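Can a Machine Put the Lid Back On?
2/9/18
By Rhodri Wynne

Speaker notes, Pudstead evening session

Start with the question from the flyer: can machines do the chores yet? Short answer is some of them, slowly, if you set the table for them. Ask for hands — who owns a robot vacuum? Who still owns a broom?

Chores we call easy are mostly small handling jobs. Opening a box. Finding which way a lid goes. Pushing a tray back without jamming it. A dishwasher skips all of that. It cleans well, and we still do the loading.

Beddoe shop trial. One job, repeated: take a lidded box off the bench, open it, put a part in, close it. The arm got 200 tries. It finished 121. Give people time to do the sum. Most of the misses were at the lid, very few at the part. Kath's old crew on that bench would have been done before lunch.

Next slide. Leave it up while talking about grip.

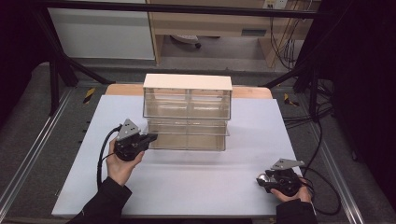 Clear two-level box with a flat lid, a hand-held gripper on either side.

Points to make here:

Clear plastic is hard on cameras. You see the far wall through the near wall, and a depth sensor often reads neither one well.

A flat lid gives a jaw very little to hold. People slide a fingernail under the edge and don't think about it.

Two hands matter. One steadies, one lifts. With one arm you need a fixture, and then somebody has to build the fixture.

Speed. The Dradus cell at Platis closes a carton in 40 seconds. It runs one carton size. In April they changed suppliers, the new carton was a little taller, and the cell sat idle until it was retaught. The quote for that work ran to 265 lines. (Skip this if short on time.)

Home is worse than the shop. No two kitchens match, and things get moved. My own view — sorting and fetching first, folding later, cooking a long way off.

Leave ten minutes for questions. Someone will ask about jobs. Go back to the Beddoe numbers and say who handled the misses: the same people as before.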